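The round side table was the first thing that Laiba Rind bought for the corner room, and for 12 years it has stayed while everything else was changed. The sofa went to a cousin. The shelf from Zodier lasted one winter. The table she only moved, from one wall to another, and each time it collected a few more small marks.

She paid 3000 rupees for it at Cheema, a shop which sold furniture from closed offices. "It was the price of a good pair of shoes," she says. "I carried it home with my brother, and we rested 4 times on the way."

What she likes most is the apron, the deep curved band under the top. Many modern side tables have a thin top on thin legs, and they look nervous when you put a lamp on them. With a thick apron the table looks calm, even in a small room.

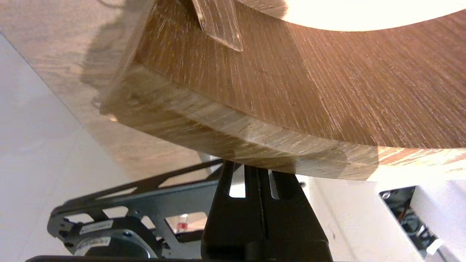
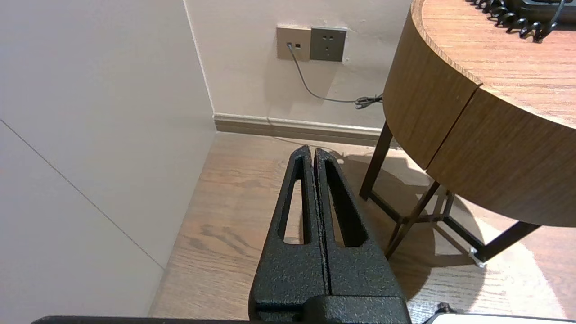

In June she decided to give the corner some care. She did not want to sand the wood, as two people had advised her. A light scratch, in her opinion, belongs to a table that is used. She wiped it with a soft cloth, along the grain, and after that she rubbed in a little Arka wax and waited until the next morning to polish.

The cable was a longer discussion. Laiba wanted it shorter, her brother wanted it hidden behind a cover, and for the moment they have agreed to do nothing. She has looked at a cable box by Toter, but she finds it too large for what it must hold.

Her next plan is a reading chair, not too high, so that a cup on the table can be reached without leaning. She has tried five of them already and is still looking.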